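Visit to the Kamora open day, 06/06/2018

I went with my colleague Solange Charpentier, because our centre wants to teach robots to young people next year. The visit was free and we were 30 persons in the group. Our guide was Thabiso Mabuza. He explained that Kamora does not write the movements in code. A person moves the robot from a distance, and the movements are recorded.
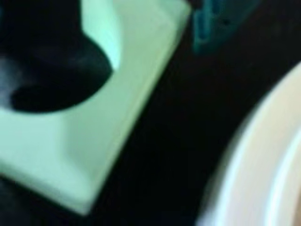 I had asked Thabiso beforehand what makes a good practice task. He told me that it must be simple to repeat and easy to judge. In the close view a pale green block lies on a dark surface, and something white and curved is at the lower right. With so little colour around it, I think also a beginner would favour such a block. The team asks for 100 recordings before they train anything.

On the second table the arm stands in a white ring which is held with masking tape, and a green cube waits outside the ring. Solange liked that the arm is made from printed parts, as we have a printer at our centre.

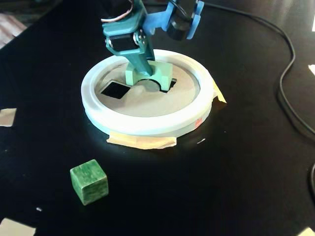 Trying it ourselves

Each visitor had six minutes at the controls. My first try was very poor, I turned the wrist the wrong way. Nadège Jacquet, who looks after the training there, told me to go slower and to look at the fingers of the gripper, not at my own hand. My neighbour learned it much faster than me.

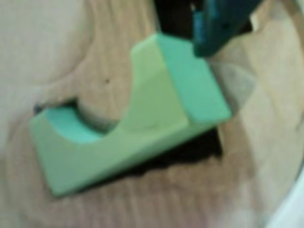 Do you need to know programming to guide the robot?
Only patience is needed for the guiding. The programming comes later, and the team does it.

The next open day is in March.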